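I got to Usha Pisharody's workroom early, with a bag of buns, and found her on her knees under a table, swearing at a plug. "Don't mind me," she said. "Kettle's on the sill. Mind the crate."

I'd wanted to talk to her ever since she cleared out the old Edis stockroom and turned it into a place where people can come and mend things (clothes, mostly, though someone once brought in a tent). She did it in June, on her own money, and she's got the receipts to prove it. The whole refit came to 3,840 pounds. "And 1,485 of that was tables," she said, coming up for air. "I know! Everyone makes that face. But you stand at a table all day long. I've worked on bad tables for most of my life and I wasn't going to buy another one."

The ones she chose are from Mancuso, a pale woody finish with a fine grain, and I'll admit I stroked mine through most of our chat. She looked at nine or ten before she settled. Why so pale? "Pins," she said. "You drop a pin on a dark table and you find it with your elbow." She also likes that they're smooth, so silk doesn't snag. What she doesn't like is the shine. With the ceiling lights on you get a patch of glare right in the middle, and on dull afternoons she switches half of them off and works by the window instead.

I asked about the round hole for cables, with its dark brown ring of a thing sitting flush in the top. Did she want it there? "No, it came like that. It's an office table, really. I was cross for a week because it's just where I'd lay out a sleeve. Then I ran the lamp cord down it and forgave it." She has lost one good bobbin that way, mind you, and a cough sweet.

Then we got on to boxes, and I couldn't have stopped her if I'd tried. Usha used to keep everything in biscuit tins. She had 312 of them at the worst point, she counted when she moved, and hardly one had what the lid promised. "My sister opened one hoping for shortbread and got zips. She still brings it up." Now it's all clear plastic, shallow, with rounded corners so they don't catch on the cloth. She buys them from Pakeo in lots of 100 and gives the spares away to anyone who'll take them.

Doesn't see-through plastic just show you the mess? "Yes, and a good job too. If I can see it's a mess I'll sort it. In a tin it was a mess for eleven years." The one snag is that an empty one nearly vanishes on a pale table. She has put a mug down on top of one more than once, thinking it was bare wood, and she's thinking of sticking a bit of red tape on the rims.

Her rule at the end of a session is that everything goes back on the shelves except one box, left out on the table for whatever turns up on the floor. Buttons, hooks, the odd earring. I tried to find out what happens if nobody claims them. "They go in the Naltar jar," she said, pointing at a big old pickle jar with the label still on, and then the kettle went and I never did hear the rest.

She's had a few people ask whether she'll open a second room. She won't. She'd like better shelves in this one first, and a stool that doesn't wobble. We ate the buns standing up, well away from the silk.
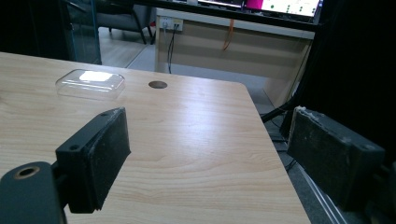
One of the pale tables in Usha's workroom, with a clear plastic box and the cable hole she has learned to live with.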